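Progress report, August — perception and planning software
To: Kiyoshi Yoshida, Josmont
From: Wouter Verbeke

Short one this time, demo prep is eating the week. Numbers first, then problems.

Data ingest. 1178 episodes through the new pipeline, 73 rejected. Most rejects are tracking loss when both grippers get close to a big pale surface and the SLAM has nothing to hang on to. Translucent plastic is the worst. Depth is useless there so we've stopped feeding it to the pose filter for that object class, wrist camera and IMU only. Drift is down, havent finished the writeup.

Time sync between left and right grippers is fixed. Was a buffer issue in the logger, not the clocks. Everything recorded before the patch has to be re-aligned offline, script is running on the Wusen machine now.

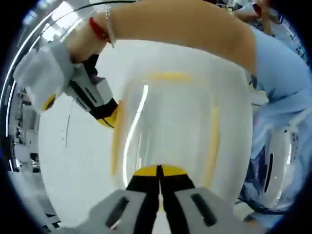
Policy training. Two-gripper checkpoint trains stable at last. Action chunks were too long, the arms commited to a bad approach and couldn't back out. Shortened them and added the other gripper's relative pose as an input. Collisions between the tools in sim are mostly gone. On hardware we've only done 100 rollouts, all on the Nallodwood bench, and I don't want to quote a success rate until the held-out containers are done.

Planner. Ibarra branch merged. Replanning now takes 400 ms worst case, still too slow for handovers. Profiling says it's collision checking against the container mesh — we rebuild it every cycle for no good reason. Caching is half written.

Segmentation of people's arms: works on bare skin, flaky on sleeves, esp. pale ones against white walls. Needs more labels. The masks matter for training, otherwise the model picks up on the operator's arm as a cue and then the arm isn't there at run time.

Behind schedule: labeling tool (export still drops the last frame of every clip), and the operator docs, not started.

Next: finish mesh caching, re-run training on the re-aligned set, then the held-out tests. Budget unchanged apart from extra GPU hours, see sheet. Need a yes or no from you on those before we start the re-run.

Wouter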